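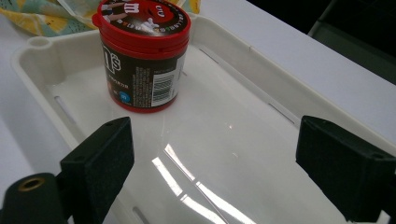 M&M's container with red lid, standing in a white tray

Mokik Stop Record Set

Print this page | Send by e-mail

The Mokik Stop Record Set is a paper set for writing down identity checks and searches carried out by the police in public places. It is made for legal aid offices, youth centers, tenants' groups and city ombudsman offices who want to collect the experiences of people in the same form each time, so that the records can be compared later. The set does not need electricity, a phone or an internet connection. Many of our customers asked exactly for this, as the persons who come to them do not always wish to leave their data in an app.

We developed the set together with the legal advice office in Prunano, where the first version was used during one year. The present version is the third one. The questions on skin color, religion and language are now on a separate sheet, which the person may fill in or leave blank. In the earlier versions these questions stood on the first page, and several people stopped writing when they reached them.

What the set contains

– 600 record forms in two parts (white copy for the person, yellow copy for the office)
– 26 guide cards for the interviewer, with the questions in simple words
– 31 index sheets, for entering one month of records day by day
– one metal box with lock and two keys
– one handbook, stapled, A4

The white copy can be taken home at once. It has the same number as the yellow copy, but it does not show the name of the office. This was a wish from Prunano, and we have kept it – a person may be asked to empty the pockets again on the same evening.

The form

Each form asks for the place, the hour, the reason which the officers gave, if they gave one, and the result of the check. There is a field for the use of equipment, for example a fingerprint reader, a body camera or a phone which was held to the face. If the person does not know what the equipment was, it is enough to write how it looked. Please do not correct the words of the person afterward. The handbook explains on two pages how to add a remark of your own in the margin.

The form is no official complaint and does not stop any legal time limit. If the person wants to complain, the yellow copy can be attached, but the complaint must be written separately and sent to the responsible authority.

Languages

Forms are printed in English, with a second language on the back side. Available at present are Turkish, Arabic, French, Romanian and Somali. The Turkish text was made by the translation office Ertürk, who also reviewed the guide cards. Other languages are possible from three sets upward, and the delivery then takes longer.

Storage and data protection

The box closes well but it is not fireproof. It should stand in a room that can be locked, and the keys should not be kept in the same room. The name of the person is written only on the tear-off strip at the bottom of the yellow copy. When the case is finished, remove the strip and destroy it. The rest of the form can stay in the collection. Each office is itself responsible for following the data protection law of its country.

Technical details

Paper: 80 g, recycled, suitable for ballpoint pen. Gel pens do not press through to the yellow copy.
Box: steel, gray, with carrying handle
Article number: MK 800
Delivery: in one carton, assembled

Refill packs of forms can be ordered without the box. The numbering continues from your last set if you tell us the last number when ordering. Sets from the second version can be used with the new forms, but the old index sheets have one column less and should be replaced.

Page last changed: October 20, 2018

4 shares | 2 comments

Rinholm Forms and Records | Contact | © Rinholm 2018 | Back to top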